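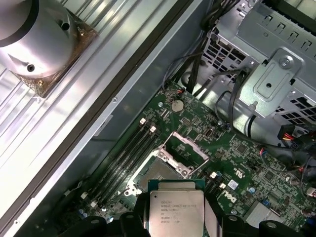

Readers wanted: checking the famous dog owner lists

You have seen the lists. Forty great names, sometimes a hundred, all supposed to have owned and adored whatever breed the website is selling, rescuing or defending this month. Presidents, painters, an explorer or two. I have been collecting these lists for a long while now and I don't believe most of them. I am looking for people who don't believe them either and who have some free evenings.

The project goes by the name Totesero. It is a plain website with a long table in it. Every row is one claim: this person owned this kind of dog. At the moment there are 300 claims in the table, and 140 of them have been looked at properly by somebody. The rest have been sitting there since I typed them in. I can't get through them alone at the rate I read.

What the work is

You would take a claim and try to find out where it came from. Usually that means going backward. A list on one site was copied from a list on another site, which was copied from a breed club handout, which gives no source at all. Somewhere behind that there may be a letter, a diary, a newspaper item or a photograph with a date on it. Or there may be nothing. Both answers are useful to me, and I would like people to stop treating the second one as a failure.

Take the Honkanen claim, which is the one that got me started. Every list of famous spitz owners had the same line about the same opera singer, word for word, with the same misspelling. All of them led back to a kennel newsletter called Honkanen, and the newsletter was repeating a joke from its own letters page. The singer kept canaries. You can still find her on the lists today.

A picture doesn't settle it. People in old photographs are forever standing next to dogs that belonged to the photographer, the neighbor or the hotel. A dog in a portrait may have been the painter's idea. And when a caption says "bull terrier" or "shepherd," please ask who wrote the caption and when, and what those words meant at the time. Breed names have moved around a great deal. Some of the breeds on these lists didn't exist under that name until the famous owner was dead.

Who I am looking for

Anybody who can read patiently and write down where they found a thing. You don't need a degree. I have had very good work from people who had never been inside an archive and some poor work from people with letters after their names who "remembered reading it somewhere."

It helps if you have a library card that gets you into old newspapers online. It helps a lot if you read German, French or Finnish, as I read none of them well. It helps if you like dogs, though I have stopped asking.

I am less interested in people who already know what they want the answer to be. That goes for the ones who want their breed cleared of all charges, and just as much for the ones who want it run out of town. I have my own opinions on the breed arguments and they are not mild, so I know how easy it is to go easy on a claim you like. If you write to me and the first paragraph is about which breed you are defending, I will probably send you the claims about a different one.

What it pays

Each finished claim pays 60 dollars, on acceptance. Accepted means that I could follow your notes to the same page you found. It doesn't mean I liked the result. The money comes from a small grant from the Mirham fund, which pays for amateur history projects and has no kennel club or shelter connected to it. I asked before I took it. The fund doesn't see the claims before they go up.

A claim can take one evening or it can eat three weekends. I can't tell you in advance which, and the pay is the same. If that bothers you, and it reasonably might, this isn't the job for you. You can hand a claim back at any point without an argument.

Rules for the notes

Give the title, the page and where you saw it. If you only saw a snippet in a search result, say so.
Quote the exact words. Don't tidy the spelling.
"Said to have owned" is not a source. "It is well known" is not a source either.
Keep the whole thing under 2000 words. Most should be far shorter.
If you got help from software, go and open the original yourself before you send it. I have been sent three books that do not exist.

How to apply

Pick any one famous dog owner from any list you like and send me a page on whether it holds up. That is the whole application. No resume, please. Write through the contact form on the site and put the word Gradska in the subject line so that I can tell you from the people selling harnesses. Gradska was my first dog, and she isn't on anybody's list.

I read applications in November and answer all of them, though slowly. The first batch of claims goes out once I have enough readers to put two on each, working separately. You won't be told who the other one is until both sets of notes are in.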